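Tagged: Finishing, Tabletops, Reader Mail

Re: [gumstead-list] oil or varnish for a desk?

On Wednesday, Teodoro Cuesta wrote:
> I have 150 grit on hand and a can of Hakala oil.
> Is that fine enough, or do I need to go higher?
> The top is pale and I don't want it turning orange.

Teodoro, go higher! I stopped at 150 on my first top and every scratch showed up once the oil hit it (I could have cried). Take it to 220, wipe it down, and put on thin coats. I did six on my last desk and loved every one of them.

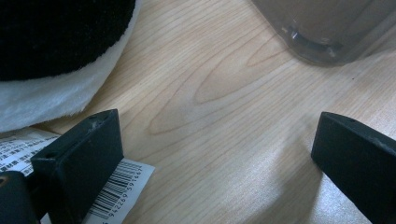 Pale top, with the oval grain near the middle.

Try a scrap first for the color, one half oiled and one half bare, and leave it by a window for a couple of weeks. And do write back in April, I want to see that grain!

Okari

We use cookies to keep you signed in to the list archive. Accept | Settings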